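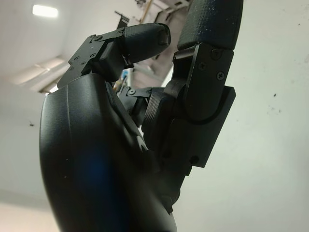
How to Freeze a Loaf of Bread So You'll Still Want to Eat It

Posted 2018-06-23 in Kitchen Basics

Most people freeze bread by throwing the bag in the freezer and walking away. A week later they have a single frosted brick, a butter knife, and a bad idea. I did it that way for years and have the scar on my thumb to show for it.

The bakery on Gandley Street only sells whole loaves, and large ones. I live alone, and a whole loaf is more than I can get through before the blue spots arrive. So I freeze nearly all of it on the day I buy it. The method below takes 20 minutes, most of which you spend waiting.

What you need

A loaf, sliced or not
A bread knife, if not
Parchment or wax paper
Freezer bags, the zip kind
A marker that writes on plastic (test this first, on a bag, before you're holding bread)

Step 1. Let it cool all the way

If the loaf is fresh from the oven, leave it on a rack until there's no warmth left in the bottom crust. Warm bread in a sealed bag makes steam, and steam in a freezer makes snow. You don't want snow on your rye.

Store bread is already cool, so you can skip ahead and feel smug.

Step 2. Slice it

Do this now. Frozen bread can be sliced, in the same sense that firewood can be. Aim for slices that are a bit thinner than you think you want, and keep them even. A slice with one fat end toasts like two different foods.

Bagels and rolls get cut in half too. Leave a hinge if you must, but you'll regret the hinge in December when your hands are cold.

Step 3. Separate the slices

Cut the parchment into squares and put one between every 2 slices. If you always eat bread in pairs, this is all you need. If you're a one-slice person, put paper between all of them. It uses more paper, and your cabinets are probably full of the stuff anyway.

Soft sandwich bread from the supermarket often comes apart fine with no paper at all. I buy the Serra white for this reason and for no other, because it tastes like a napkin.

Step 4. Bag it and get the air out

Stack the slices in a freezer bag, close the zip most of the way, press flat with your forearm, then close the rest. Some people suck the air out with a straw. It works. Do it when you're alone in the house.

I fit 8 slices to a bag. More than that and the bag won't lie flat, and it will spend the winter sliding off the peas.

Step 5. Write on the bag

Put down what it is and when it went in. You'll think you can remember. Everything in a freezer turns the same color by the second month, and I once defrosted what I thought was sourdough and had to eat pound cake with soup.

Try to use it within 2 months. It won't hurt you after that, it just starts to taste like the inside of the freezer.

Step 6. Toast it straight from frozen

Don't thaw it on the counter first. A slice left out goes damp on the bottom and leathery on top. Put it in the toaster frozen, on the defrost setting if you have one. If you don't, set the dial a notch above normal and stay in the room.
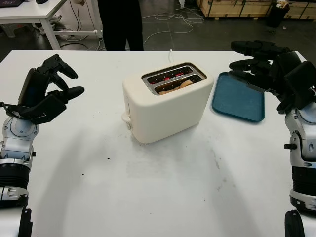
Step 7. Thaw the rest the slow way

For sandwiches, you do need soft bread. Take out what you want the night before and leave it in the bag, on the counter, closed. The moisture that left the bread goes back into it, or enough of it does. By lunch you'd have to be a very rude guest to notice.

The microwave is a last resort. It gives you bread that's perfect for the length of time it takes to find the mustard, and then you could patch a tire with it.

If something went wrong

White patches on the slices: freezer burn, meaning air got in. Toast hides most of it. Cheese hides the rest.

Slices stuck together anyway: whack the bag flat against the counter. If that fails, toast the pair until the outsides give, then pull them apart and toast the insides.

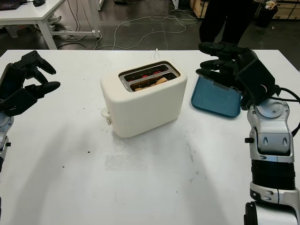

A slice in the slot, elements glowing.

Crust falling off: common with the hard-crusted loaves, like the big Moltton farmhouse. Let those slices sit in the closed bag a little while before toasting.

Tastes of onion: double-bag it, and move the onions. The Pakine bags I used to buy were thin enough that everything I owned tasted of onion, including the ice. Heavier bags cost more and can be washed and used again for bread, though I'd retire them once they've held anything with garlic in it.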